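Course 631: Care and Finishing of Household Textiles
Handout 3 - Folding Knit and Fleece Trousers
Skarnside Institute, Department of Domestic Studies
Prepared by Nazar Mykhailiuk

Students should read this handout before the practical session in Room 110. The session covers soft trousers with gathered cuffs, a garment that gives beginners more trouble than woven trousers do. Fleece has no pressed crease to follow, and the seat is much wider than the legs.

Lay the garment lengthwise on a clear table. Bring the legs parallel, then draw the waistband and the cuffs gently apart until the larger wrinkles are gone. Do not pull on one leg alone.
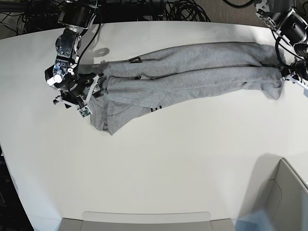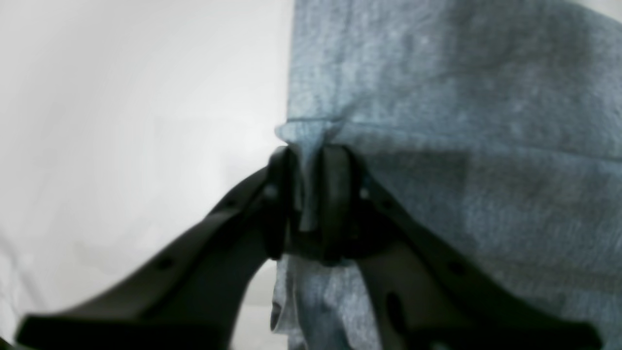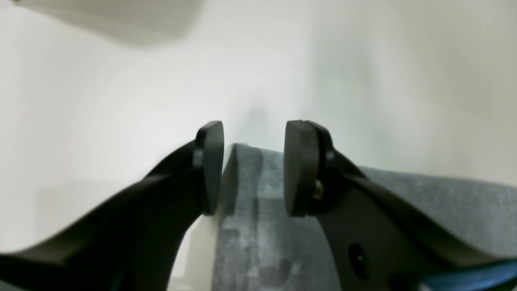

Figure 1 (first picture). Light gray sweatpants laid lengthwise on the table, held at both ends, with the seat still spread out at the waistband.

The seat is dealt with before any fold is made. Smooth it outward from the center seam and turn the projecting part in, so that the garment forms a plain rectangle. Place one leg on top of the other - cuff to cuff, waistband edges even - and fold in thirds toward the waist. Heavy fleece may be folded in half twice if thirds prove too bulky.

When lifting by an edge, take hold of the hem itself. A single layer of knit pinched in the middle of a panel will stretch, and the mark may remain after storage.

Assessment
Each student will fold one pair of trousers and submit a written account of no more than 1000 characters. Folded width and evenness of the edges are both graded. The relevant reading is Hordiienko, chapter 3, on pile and brushed knits.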